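Moving 900 records across the country, what worked for you?

waxandwander
Posts: 276
So it's happening, we're leaving Sokville for Travcombe in November and the records are coming with me! All of them. My partner suggested a cull and I said I'd think about it, and I thought about it for one evening while playing side after side and decided no. I have 900 LPs, a few box sets, and a stack of 78s from my grandmother that I'd carry on my lap if I had to.

Question is boxes. Do I buy proper record mailers, use small book boxes, or go with plastic crates?

dustjacket_dee
Book boxes, every time. The 12 inch ones fit LPs like they were made for it. Stand the records upright, never flat, and stop before the box gets tight. You want to be able to slide a hand in. I moved twice with mine and didn't lose a single sleeve.

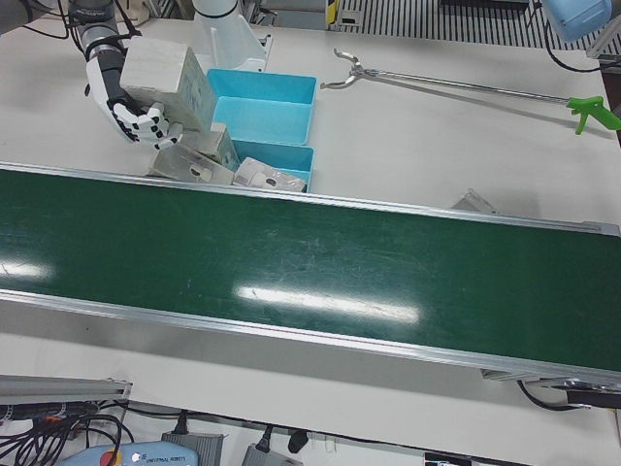

And tape the bottom twice, once along the seam and once across. Vinyl is way heavier than people expect and a seam will let go on the stairs, always on the stairs.

hollowbody64
Disagree on the book boxes. Cardboard soaks up damp, and if the truck sits overnight in the rain you get wavy jackets. Crates with lids, and a trash bag liner if you're nervous. They stack better too.

dustjacket_dee
Lids, sure, but most crates are a hair too wide, so everything leans. Leaning for three days in a hot truck is how you get warps. I'll take cardboard!

waxandwander
Ooh ok, so what about filling the gap with something? Towels? I own so many towels.

northporch
Towels are great. So are T-shirts. I packed my jazz section in band shirts and unpacking it was the best afternoon of the whole move.

On movers, I got a quote from Yammine for $2,999, and they wanted records listed separately. Vambridge came in lower but wouldn't cover anything I'd packed myself. Ask about that before you sign.

hollowbody64
Or skip the movers for this part. Rent a van, AC on, 15 boxes or so per trip.

waxandwander
It's a two-day drive, there's no "per trip" lol. But the 78s are riding up front with me, that much is settled. Ordering book boxes tonight (sorry hollowbody) and a couple of lidded crates for the box sets (you're welcome hollowbody).

hollowbody64
I'll take it. Put the 78s on edge too, and don't let anyone rest a coffee on them.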